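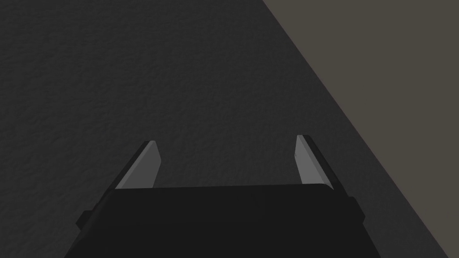

Mundel Wrist View Simulator: Frequently Asked Questions

What do I get with a license?
The simulator, the two-finger gripper model, 13 practice tasks and the task editor. Updates are included for one year.

Do I need a real robot?
No. Everything runs on your computer. If you own the Mundel arm, you can export your programs to it from the File menu.

Can I change the table?
Yes. Surface, color and height are under Room. The floor color is set separately.

Can I use my own gripper?
Two-finger grippers only for now. Send us the model file and we will check that the fingers open and close correctly. Allow 6 working days.

The gripper will not close. What is wrong?
Most often the task has not been started. Press Run and try again. If the fingers still stay open, check the grip width under Tool. A value of 0 in the speed box also stops them.

Why does my view look different from my coworker's?
Camera position is saved per user. Choose Reset View to go back to the standard one.

How many computers can I install it on?
A single license covers 3. Schools should ask for the Clellgate plan, which covers 30.

Is there a trial?
Yes, 30 days, with all tasks unlocked. Saved work carries over when you buy.

Does it work offline?
Yes, after the first sign-in. Task downloads need a connection.

Who do I contact?
Adel Ragab handles licenses and school orders. Matěj Skála handles gripper models and export problems. Both can be reached through the support form. Please include your version number, found under Help.

Last updated 2022-12-06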